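Reading Room Safety Checklist – Grollier Classics Annex
Inspected July 9, 2020, before the display of satirical papyri and potsherds opens

1. Exits and aisles
Both doors open fully. Aisle by the Latin shelves narrowed by a book cart. Cart moved during the visit. OK.

2. Shelving
Wall anchors tight except on bay 2, where one bracket turns by hand. Tighten before the Juvenal and Horace sets go back up.

3. Display cases
Locks work on the Vomix cases. The glass on the small case has a chip at one corner – tape it for now and order a new pane. Keep the replica ostraca off the top shelf until then.

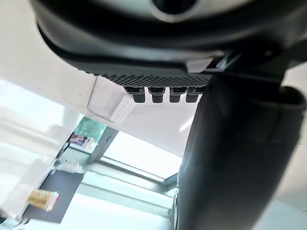
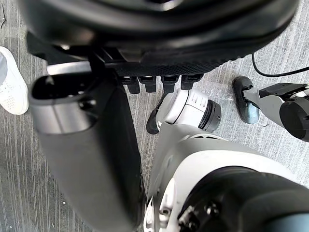
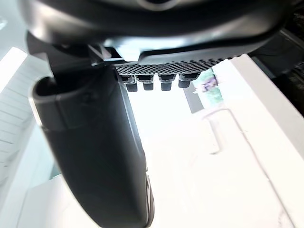
4. Lighting and humidity
Case lights go off after 60 minutes as set. The Tipoki meter has a weak battery. Replace it and log readings daily through September.

5. Stools and ladders
2 step stools checked, rubber feet good. Rolling ladder brake slips. Tagged out of use.

6. Fire equipment
Extinguisher 188 is in date, but the sign is hidden behind the poster for the Aristophanes reading. Move the poster.

7. Reading copies
Loose boards on several of the Vinside school editions. Not a hazard, sent to the bindery shelf.

Result: pass with repairs. Items 2, 3 and 5 to be checked again before opening.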